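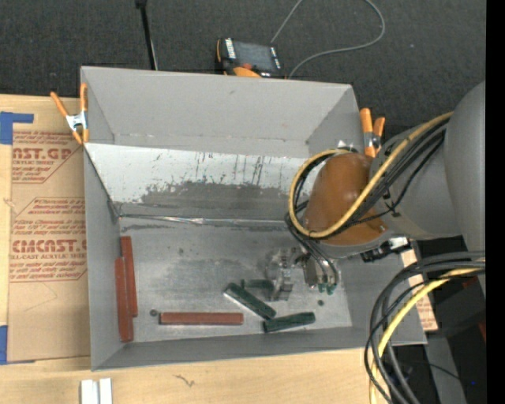
Leave the old windows alone

By Heather Ritchie

When we bought the house in Wilton, the first three people through the door told us to replace the windows. One of them had not taken his coat off yet. The house has its original double-hung sashes, with wavy glass and cords that had mostly snapped, and I will admit they rattled. In December you could feel the air moving if you stood at the kitchen sink.

I got a quote for new vinyl windows throughout. I also got one from a small shop called Caldeira that repairs old sashes and fits weatherstripping and storm windows. The repair quote came to $900 per window, storm included. The replacement quote was lower for the cheapest line and a good deal higher for anything I would want to look at every day. We went with the repair.

I think more people should do the same, and I think the trade makes it hard for them to find out that they can. Ask for advice about a drafty window and the person who answers is nearly always selling a new one. The repair shops are small, they don't advertise much, and ours had a long waiting list.

The case for new windows usually starts with heating bills. Ours did go down after the work, and I don't claim they went down as far as they would have with the best triple glazing. But a lot of what people feel as a cold window is air coming in around the sash. Weatherstripping takes care of much of that. A good storm window does most of the rest.

Then there is how long things last. Our sashes are old-growth pine. When a pane breaks, I can buy the glass and putty it in myself. When the seal fails on a sealed double unit, it fogs up, and you replace the unit if the maker still supports that model. My brother-in-law had windows from a firm called Gustov that stopped making his size. He ended up with two bedrooms that don't match the rest of the house.

There are houses where replacement makes sense. If the frames are rotted through, or if someone already tore out the originals and put in bad ones, buy new. If you can't manage a heavy storm window twice a year, that counts too, although ours stay up and slide.

What bothers me is the default. Good sashes go in the dumpster on my street every summer. Before you sign anything, get one quote from someone who repairs windows for a living. It will cost you an afternoon. Ask what is wrong with each window, one at a time, and get it in writing.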